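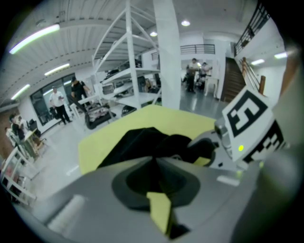
Black cloth on the green, from the gripper's own camera

Sunday, late, feet aching. A whole day of grippers, and I still don't know which pair I'd pick if somebody made me choose tonight. We had the Kovska pair in the morning and the Lamont pair after lunch, same black cloth, same green table, same little job: get hold of a corner, bring it over, let go, tidy up, start again.

I went in all set to love the Kovska. They sit nicely in the hand and the trigger is lovely and light, so for the first hour I was chattering away and folding like I worked in a shirt shop. Then my thumbs began to go. It's the spring, I think – you don't notice it on one fold but you certainly notice it by lunch. The Lamont is stiffer at the start of the squeeze and then gives, and my thumbs were much happier, but I kept shutting it a touch early and coming away with nothing (very annoying, rather like missing the last step on the stairs).

Corners are the thing. Grabbing the middle of a cloth is easy with anything. Getting a single corner with both hands, without one jaw nudging the other off it, is where I lose all my time.

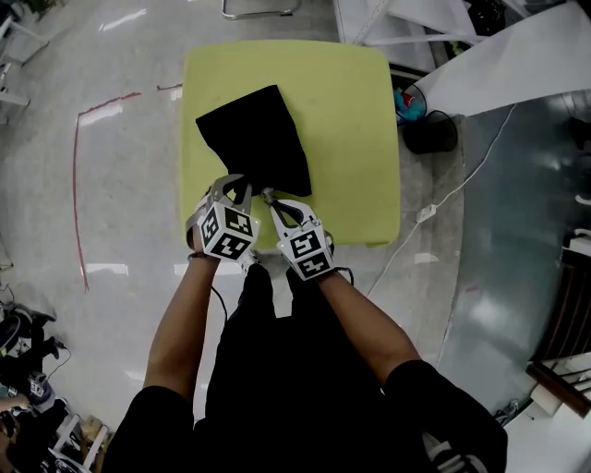 Nanami Iwasaki reckons I'm going in far too flat, and that if I tipped my wrists up and let the lower jaw slide under first I'd stop blaming the springs. She also thinks comparing two pairs on one cloth is daft and I ought to do a towel as well. Fair enough on the towel! I tried the wrist thing for the last half hour and it did feel better with the Lamont, less so with the Kovska, where the cable kept tugging at me.

Must ask Haruna Ebihara about cable clips. The Droltora lot sent us 60 of them in July and I haven't seen one since.

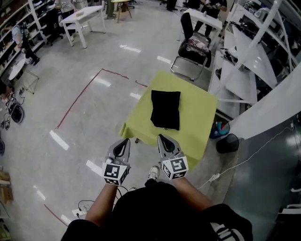
I set myself a rule of 3 tries per fold before I was allowed to swear, and mostly kept to it. Tracking held up well with both pairs as long as I didn't cross my hands. When I did cross them the left one went wandering off on the screen, and I had to throw that take away and go again. The folder says 394 takes now, which includes all the rubbish ones, so I'm not getting too proud.

Tea at four, biscuits gone by five past.
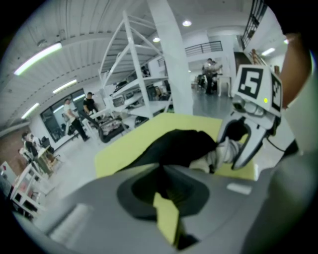 The other thing I want to write down before I forget is the view. With the Kovska I could hardly tell on playback whether I'd got one layer or two, and with the Lamont it was a bit clearer, though that may only be how I was holding it. Need to swap the lenses over and try again. If the Avbridge mounts fit both, I can do it before breakfast, and if they don't I shall be filing bits of plastic all morning.

Towel tomorrow, then. Lamont first this time, while my thumbs are fresh. Have put the hand cream in my bag.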